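J'avais rendez-vous avec Baiba Kazlauskienė à quinze heures, au premier étage d'un café qui fait aussi dépôt de pain, et je suis arrivée en avance avec son disque dans les oreilles. Je l'écoute en boucle depuis janvier, je préfère le dire tout de suite, vous ne trouverez pas ici la moindre neutralité ! « Nisosgate », c'est neuf chansons, de l'accordéon, une contrebasse qui grince un peu et cette voix grave qui a l'air de vous parler depuis la pièce d'à côté.

Elle commande un thé, puis un deuxième avant d'avoir fini le premier. Je lui demande d'où vient le titre. « C'est un mot que j'ai inventé sur un quai de ferry, en lisant de travers un panneau. Je l'ai gardé dix ans dans un carnet. J'ai d'abord voulu en faire un nom de groupe, mais le batteur trouvait que ça sonnait comme une marque de portails. » Elle rit fort, les gens se retournent, elle s'en fiche complètement.

Le disque a été enregistré chez Ferreira, un petit studio installé au fond d'une cour, avec un piano droit que personne n'a voulu accorder trop proprement. Trois semaines étaient prévues. Ils en ont pris cinq - « et encore, on a dormi sur place la dernière ». Les voix ont presque toutes été gardées à la première ou à la deuxième prise. Sauf sur « Vonisov », la grande ballade du milieu, celle qui me met par terre à chaque fois (surtout le moment où la contrebasse reste toute seule). « Celle-là, je l'ai chantée 60 fois. Je te jure, 60, l'ingénieur faisait des bâtons sur une feuille. Et on a pris la 3. »

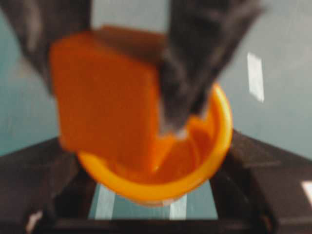

Ferreira raconte que la prise 3 était celle où elle toussait juste avant le premier couplet, et qu'il a fallu la convaincre pendant deux jours de ne pas couper la toux. On l'entend toujours, d'ailleurs, si on monte le son.

Côté sortie, Baiba a signé avec Bestness, un label minuscule qui presse 1000 vinyles par titre et n'en refait pas. Je m'étonne, elle aurait sans doute pu viser plus gros, non ? « On m'a proposé autre chose, oui. Mais il fallait refaire les arrangements, mettre des claviers partout, chanter en anglais. Moi je chante en lituanien et en français, et quand je suis fatiguée je mélange. Chez Bestness ils m'ont dit : mélange. »

Avant ça il y a eu les années de bal, les mariages, les remplacements au pied levé dans des orchestres dont elle a oublié le nom. Elle a tout appris là, dit-elle, et surtout à tenir une salle qui n'écoute pas. Son plus beau souvenir reste pourtant un concert où l'électricité a sauté au deuxième morceau. « J'ai fini à l'accordéon, sans micro, dans le noir. Le patron avait vendu 2874 francs de boissons, je m'en souviens parce qu'il me l'a crié à la fin comme si c'était mon score ! »

Et la suite ? Une tournée au printemps, en trio, dans des salles où l'on peut s'asseoir (elle y tient), et déjà des bouts de chansons nouvelles, dont une qu'elle me fredonne par-dessus la machine à café. Je n'ai rien compris aux paroles. Je l'ai eue en tête tout le trajet du retour.

Contact | © Tous droits réservés | Haut de page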